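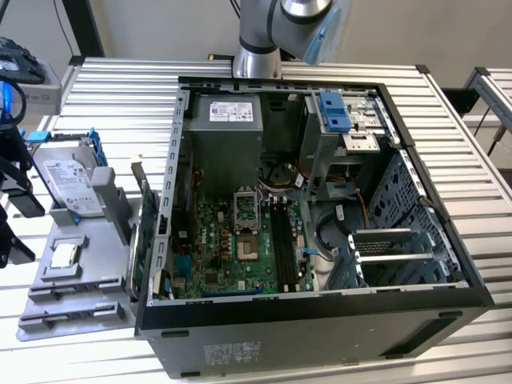 PC cell at the Temwood open day, July. Drive and CPU are in the fixture tray.

slatrail
Went to the Temwood open day in Skondonton. The PC cell was the one I came for. One arm, an old Dell tower on its side, a fixture tray on the left for the parts. Noreen Ó Flaithearta ran the demo and took questions for 39 minutes, mostly on part location. Quoted cycle for the full parts set is 598 seconds. No line speed claims were made.

pinfield_k
598 seconds is slow. A person does that in a third of the time, with the cables.

slatrail
She said the same. The cell is set up for repeatability and the speed override was at 60 percent for visitors.

Vadano_user
What's the tolerance on the CPU pocket? We run Vadano grippers on a similar job and the socket is where we lose parts. Bent pins, every time.

slatrail
Not given. The pocket is a plain rectangular recess and the heat spreader faces up in it. I asked about force limits at the socket and was told 10 N, then abort.
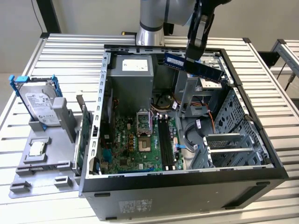

Memory is the step I would watch if you go. The stick is held by one end only, so any yaw in the grip gets multiplied at the far end of the slot. I would have gone for a center grip.

pinfield_k
Center grip puts the fingers over the chips. One end is fine if you have compliance in the wrist.

slatrail
Fine for picking. For seating I disagree - you need even pressure on both ends or the far latch doesn't close.

pinfield_k
Press one end, then the other. That's how people do it.

Vadano_user
We tried two-step seating at Daly. Worked on the bench, drifted after roughly a week. Ended up with a separate press tool.

slatrail
Did the press tool need its own calibration, or did you hang it off the gripper frame?

Vadano_user
Own calibration. Will look for the numbers.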